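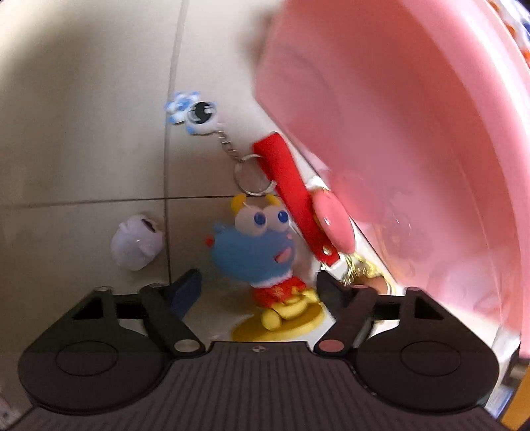

**Risley, January**

**Ticket subject:** Stock labels blank or shifted after import, small goods range
**Opened by:** Signe Engström, stockroom
**Assigned to:** Nazareno Pagano
**Priority:** Normal, raised to High on second day
**Affected:** Dotel stock system, Galano label printer at the packing bench
**Status:** Closed, one follow-up open

## Reported problem

Labels for the small goods range (figurines, keychain pieces, trinkets) come out of the Galano with the barcode missing or printed across the gap between two labels. Labels for boxed goods print correctly on the same roll. The problem was first noticed the morning after the supplier list was imported into Dotel. Signe has switched the printer off and on, reseated the roll and reprinted a single label from the item screen. No change.

## Setup

- Printer: Galano desktop, 600 dpi, USB to the bench PC
- Driver: vendor driver, installed last summer, not updated
- Label stock: small die-cut, gap sensing
- Template: `small_item_v2`
- Import: 1,579 rows, comma-separated, prepared by Josiane Mallet

## Log

**Day 1, 9:20.** Remote session to the bench PC. Printed the built-in test page from the printer's own button. Test page is clean and aligned, so printhead and ribbon are ruled out for now.

**Day 1, 9:45.** Ran gap calibration. Printer fed three labels and stopped in the correct place. Printed five small goods labels from Dotel. Two correct, three with no barcode. The two correct ones are items that existed before the import.

**Day 1, 10:30.** Compared a good and a bad item in Dotel. Item code looks identical in format on screen. Exported both and opened the export in a text editor. The bad item has a trailing space after the code. The template uses a barcode type that accepts digits only, so the field is rejected and left empty with no error shown.

**Day 1, 11:10.** Searched the whole item table for codes ending in a space. 323 matches, all in the small goods range and all from the import. Asked Josiane for the source file.

**Day 1, 14:00.** Source file received. The spaces are already there. Josiane reports that the codes for this range were pasted in from the supplier's PDF. The rest came from last year's sheet.

**Day 1, 15:25.** Backed up the item table. Ran the trim on the code column only. Query afterwards returns zero matches. Barcode now prints on all items tested.

**Day 1, 15:40.** Shift problem still present. Barcode is there but sits too low, and on longer batches it crosses the gap. Left overnight.

**Day 2, 8:50.** Gunvor Björklund reports the shift gets worse through a batch. First label is fine, the tenth is off by a few millimeters. That points to label length and away from sensor position.

**Day 2, 9:15.** Checked page size in three places:

| Location | Height setting |
|---|---|
| Dotel template | matches label |
| Driver, default preferences | matches label |
| Driver, per-user preferences | 2 mm too tall |

The per-user setting overrides the default for the bench login. Changed it to match and restarted the print spooler.

**Day 2, 9:30.** Printed a batch of 40. All aligned, all with barcode. Signe scanned the first, the last and several from the middle at the till. All resolved to the right item.

**Day 2, 13:05.** One label from the afternoon batch would not scan. Print looked gray at the left edge. Cleaned the printhead with a wipe, raised darkness by one step, reprinted. Scans normally.

## Cause

Two separate faults with similar symptoms:

1. Trailing spaces in imported item codes, causing the barcode field to be dropped.
2. Wrong page height in the per-user driver preferences, causing cumulative drift. Boxed goods labels use a different saved profile and were not affected.

## Changes made

- Codes trimmed in Dotel, backup kept on the office drive
- Per-user page height corrected
- Print darkness raised one step
- Import profile now trims text fields on load

## Follow-up

Torbjørn Engström to check the second bench PC for the same per-user setting before it goes back into use. Ticket to be reopened if drift returns after the next roll change.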